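**Lerska home pickup service - worth 200 a month?**

**jalen_villanueva:** Trial started in January, kitchen first because that's where everything ends up on the floor. The Lerska brochure says "full floor coverage, including under furniture." I have my doubts about that second part.

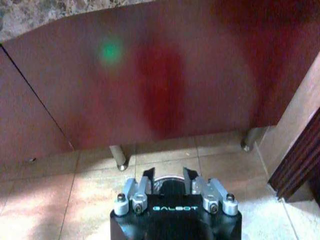 **Helju Bite:** Ask them what clearance they mean by under furniture. My contract had it on page 9 and it ruled out half my living room.

**jalen_villanueva:** Page 9 of mine is the cancellation fee. 568 if I quit before the term is up. Nothing on clearance that I can find.

**covell_loretta:** I think you're both being hard on it. My knees are bad and I pay a cleaner more than that. If it gets the cat toys out from between the cabinet legs I'm happy.

**Helju Bite:** If. Did the rep show you that, or a sock in the middle of an open floor?

**covell_loretta:** A sock, ok. But it did get the sock.

**adoracion_m:** Dunleavy quoted me 667 for setup and then wanted almost as much again for "mapping." Lerska at least puts mapping in the monthly price. Still wouldn't sign for a year.

**jalen_villanueva:** Same here - they want a yes by noon tomorrow or the trial rate goes away. I don't like being rushed. Has anyone gotten a clearance number out of them in writing?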